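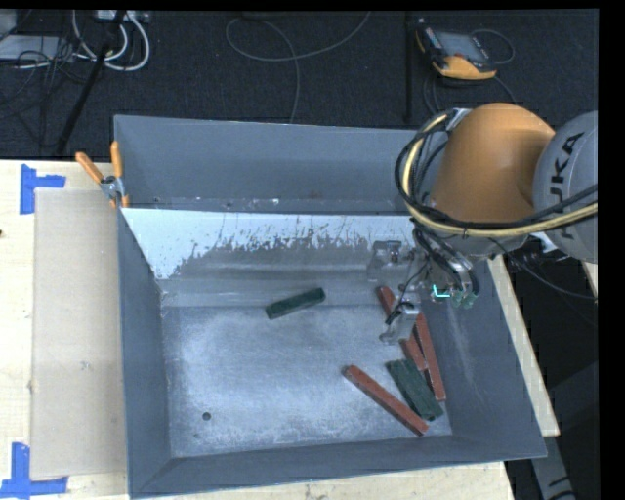

Why does iron rust?

Iron rusts when oxygen and water get to it together. The iron gives up electrons to the oxygen, the water lets the whole business flow along, and what you end up with is a crumbly reddish-brown stuff that chemists call hydrated iron oxide and everybody else calls rust.

Rust

Rust is the common name for the corrosion of iron and of steel, which is mostly iron with a little carbon in it. I started this page on Wikier because the old entry was two lines long and one of them was about a band. I'm a retired fence builder and no chemist, so Khanyisile Oosthuizen (who is one) went through the chemistry part and fixed the bits I had backwards. Thank you, Khanyisile!

What it is

People talk about rust as one thing, but it's a family. The everyday orange kind is a mix of iron oxides and oxide-hydroxides with water tied up in them. Where there isn't much oxygen, say down in wet mud or inside a closed heating system, you can get black rust instead, mostly magnetite, and yes, a magnet will grab it. There's a green kind too, which forms in low-oxygen water with chloride or sulfate or carbonate around. I've only seen it once, on a chain pulled out of a harbor, and it went orange while we stood there talking.

Other metals corrode, but by the usual definition they don't rust. Copper goes brown and then green. Aluminum grows a thin clear skin. Silver tarnishes because of sulfur compounds in the air. If you tell a boat person that his aluminum mast is rusting, you will be corrected at some length.

How it forms

Think of a wet patch of steel as a tiny battery. One spot acts as the anode, and there the iron dissolves and leaves electrons behind. The electrons travel through the metal to another spot, the cathode, where oxygen and water pick them up and turn into hydroxide. The dissolved iron meets the hydroxide, more oxygen joins in, and rust drops out of the mix. The rust doesn't always land where the metal was lost, so a small brown stain can sit beside a pretty deep pit.

The trouble with rust is that it takes up more room than the iron it came from, and it's porous. It flakes, it holds damp, and fresh metal keeps getting exposed underneath. Aluminum oxide hangs on tight and seals the surface, so aluminum more or less looks after itself. Iron doesn't have that luck.

What speeds it up

Salt is the big one. Salty water carries charge much better than fresh water, and chloride also helps break down the thin protective films that some steels have. My first fence contract was 544 posts along the shore road at Brolton, and the seaward faces had brown freckles before the inland faces showed a thing. Acids speed it up too, and so does warmth if there's moisture to go with it.

Then there's the matter of touching metals. Put steel against copper in the wet and the steel will go faster than it would by itself (galvanic corrosion, if you want to look it up). Crevices are bad news as well. Water creeps under a washer or into a folded seam, the oxygen gets used up in there, and the metal inside the gap is eaten while the outside still looks fine.

Dry air does very little. Steel kept in really low humidity can sit for years and stay bright, and I've opened old toolboxes in the desert that put my own to shame.

Stopping it

Paint is the oldest trick that most of us use. It keeps water and oxygen off, and a good primer holds the paint down and may slow the corrosion as well. Cleaning the surface first is most of the job! Paint over loose rust and you've painted something that was already leaving.

Galvanizing means coating steel with zinc, often by dipping it in a bath of the melted metal. I love galvanized steel and I'm not neutral about it. The zinc is a barrier, but it also corrodes in place of the steel, so a scratch down to the bare metal is still protected for a while by the zinc next to it. Don't confuse it with tinplate. Tin is a fine barrier while it's whole, but once it's scratched the steel underneath can go faster than before.

Stainless steel has chromium in it, which makes a very thin oxide film that heals itself when there's oxygen about. It can still stain and pit, mostly around salt. Weathering steel is the brown kind you see on bridges and sculptures. It grows a tight rust layer that slows down further rusting, provided it gets to dry out between rains.

Oil, grease and wax all work for tools. Danilo Tolentino, who fixed my prose here and there, swears by lanolin and wanted it mentioned. It smells like a sheep, but it does stay put.

Getting it off

You can grind it, wire-brush it, blast it, soak it in a mild acid such as vinegar or citric acid, or pull it back with electrolysis. If you use acid, rinse the piece well and dry it fast, or you'll get a fresh coat of orange the same afternoon (that's called flash rust, and I've said worse names for it). Don't use stainless steel as the anode in an electrolysis tank, as it can put toxic hexavalent chromium in the water. Rust converters are a different idea. They usually contain tannic or phosphoric acid and turn the rust into a darker, more stable layer that you can paint.

Is it dangerous?

Rust itself doesn't give you tetanus. The illness comes from bacteria whose spores live in soil, dust and manure, and a clean kitchen knife can carry them too. A rusty nail in a farmyard just happens to be dirty and good at making deep punctures. The bigger danger is hidden loss of strength in things like bolts, cables and the steel bars inside concrete, where swelling rust cracks the concrete from within. Large rusting surfaces in closed tanks can also use up the oxygen, and people have died climbing in without testing the air.

Uses

Iron oxides make good pigments. Red ochre is the old one, found in cave paintings, and red oxide primer is still sold by the bucket. Jeweler's rouge is a fine iron oxide powder used for polishing.

Notes on this page

The section on weathering steel was rewritten on April 9, 2018, after Troels Oddsson pointed out that I had it mixed up with stainless. I still need a decent source for green rust in harbors, and somebody should split off the part about concrete, as it deserves its own entry.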